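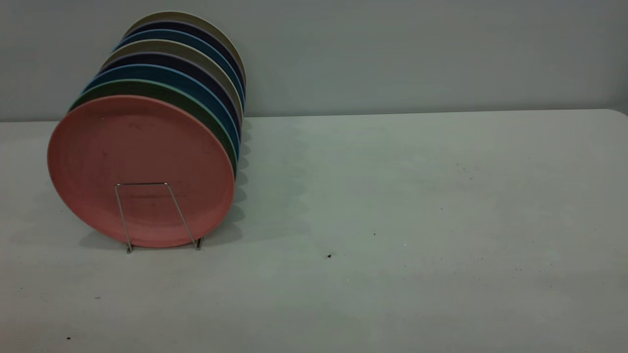

Fig. 1. Plates in a wire stand.

Section 3: Setting Up the Tables and Linens

Your Basterwood reception kit is packed in the order you will need it. Open the long bags first, then the linen boxes. Leave the tableware crates closed until the cloths are on. Read the whole section before you start, and allow 40 minutes if two people are working.

Before you start

Choose ground that is level and drains well. If rain is forecast, move the layout to a patio or under the canopy (Section 2). Mark each table position with the colored pegs from the Karabulut pouch. Leave at least 30 inches between the edge of one table and the backs of the chairs at the next.

Setting up a table

1. Lay the table face down on the groundsheet, never directly on gravel.
2. Unfold both halves until they are flat.
3. Pull out one pair of legs and push the locking ring down over the brace. It should click.
4. Repeat with the second pair.
5. With one person at each end, turn the table onto its side, then upright. Do not drag it.
6. Press down firmly on each corner. If the table rocks, slide a leveling pad under the short leg.

CAUTION: Keep fingers clear of the center hinge when unfolding. Do not sit or stand on the table, even with all legs locked.

Note: On older tables the locking rings are stiff in cold weather. A dry cloth gives a better grip. Do not use oil, which marks the linens.
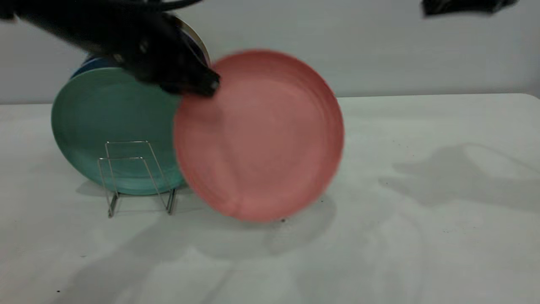
Can the cloths go on the night before?
Put them on in the morning. Dew will leave them damp and creased, even under the canopy, and the runners may bleed color onto the white cloth.

Fitting the cloths and runners

1. Check the size on the hem tag. Long cloths are marked L and round cloths are marked R.
2. Open the cloth along the center fold and lay the fold down the middle of the table.
3. Pull out each side until the drop is even. On a long table this should be 11 inches at the sides.
4. Clip the cloth at the corners using the clear clips. If it is windy, add the weights supplied in the Jasix tin — they hook inside the hem and do not show.
5. Lay the runner last and smooth it from the center outward.
6. Place flowers and jars on the runner before setting out glasses.

CAUTION: Candles must stand in a glass holder taller than the flame. Do not place them on a paper runner.

Creases can be removed on the table with a handheld steamer. Do not iron on the tabletop. Small stains should be blotted with cold water and left for us to treat; bleach will void the linen deposit.

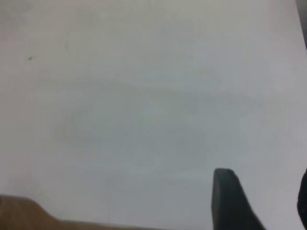
Fig. 3. Plain pale surface, close view.

Taking down

Shake the cloths out away from the tables, fold them loosely and put them in the blue sacks. Wet cloths go in the mesh sack and must not be tied up in plastic. Wipe the tabletops, release the rings and fold the legs before closing the hinge. Count the clips back into their pouch — missing clips are charged singly.

If a ring will not release, leave the table standing and call the Virkdale depot. Ask for Sudheer Warrier on the hire desk.

Guide revised 2023-09-29

Related guides
Section 2: Putting Up the Canopy
Section 4: Chairs, Sashes and Covers
Hanging Paper Lanterns Safely
Planning a January Reception Under Cover
Linen Deposits and Returns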